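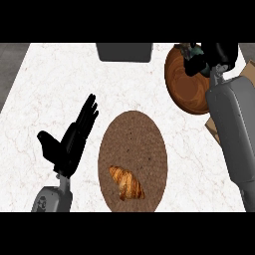
Support > Task Simulation > Kitchen Scenarios > Resolved with follow-up

Summary: Breakfast-clearing task reports success while one food item is left on the placemat

Product: Bonsu task runner, kitchen counter scene
Reported by: Sajib Miah, Skernar
Assigned to: Helju Juška, Gredon Support
Opened: 2021-10-15
Priority: Normal

Description of the problem

Skernar is evaluating whether a two-armed humanoid can be relied upon to clear a kitchen counter after a meal. All work to date has been carried out in simulation. The instruction given to the policy is "put the food away." A run should be scored as complete only when no food remains on the counter surface or on the placemat.

In a batch of 800 runs, 126 were scored as complete although the croissant was still on the placemat when the run ended. In each of these the right hand had carried an object to the wooden bowl. The left hand did not take part. The customer asks whether the fault lies in the policy, in the scoring, or in both.

The matter is of some importance to the customer. Skernar is preparing a report for its management on which household chores may be considered within reach of present machines, and the clearing task was to be listed among them.

Steps to reproduce

1. Load the kitchen counter scene with the marble surface and the oval placemat.
2. Set the instruction to "put the food away."
3. Use seed 2789 and leave the run length at the default of 2960 steps.
4. Open the result file and compare the score with the final state of the objects.

Expected result: the run is marked incomplete.
Result obtained: the run is marked complete, with no warning.

First response (H. Juška)

Thank you for the report. The behavior was reproduced with the seed supplied. Please confirm which version of the scoring file is in use, and whether the list of target objects was edited by your staff. Please also state whether the placemat was added by Skernar or was present in the scene as delivered.

Customer reply (S. Miah)

The scoring file is the one delivered with the scene. The target list was not edited. The placemat was added by our team, as the customers we serve commonly eat at the counter and we considered a bare surface unrealistic.

Findings

The scoring file checks for contact between each food item and the countertop. An item resting on the placemat touches the placemat only, and the check therefore treats it as removed. Once the other item is released in the bowl, the score changes to complete and the run is closed. The policy is given no opportunity to return for the croissant.

A second test was made with the corrected check. The run now continues after the first release. With seed 2789 the right hand returned to the placemat and closed on the croissant, but lost it before reaching the bowl - the grip used for firmer objects was applied without change. This is a limitation of the policy and is outside the scope of the scoring correction. It has been recorded separately under Kurau, our grasp library.

Action taken

The contact check has been replaced with a region check covering the countertop and anything placed on it. The corrected scoring file was sent to the customer. Results produced with the earlier file should not be quoted where a placemat, tray or cloth was used.

Customer reply (S. Miah)

The corrected file was installed and the batch was run again. The 126 runs are now marked incomplete, as they should be. We will withdraw the clearing task from the list of chores described as ready and will describe it as partly achieved - single firm items into an open bowl, with soft baked goods excluded. Our management has asked whether the use of both hands would improve the result. We would welcome advice on this point.

Closing note (H. Juška)

The policy supplied with this scene was trained on one-handed transfers, and the left hand is held open by default. Enabling it will not produce useful behavior without further training. A request for two-handed examples may be submitted through the usual form, quoting this ticket.

The scoring fault is closed. The grasp issue remains open under Kurau, and Mr. Miah has been added to its notification list.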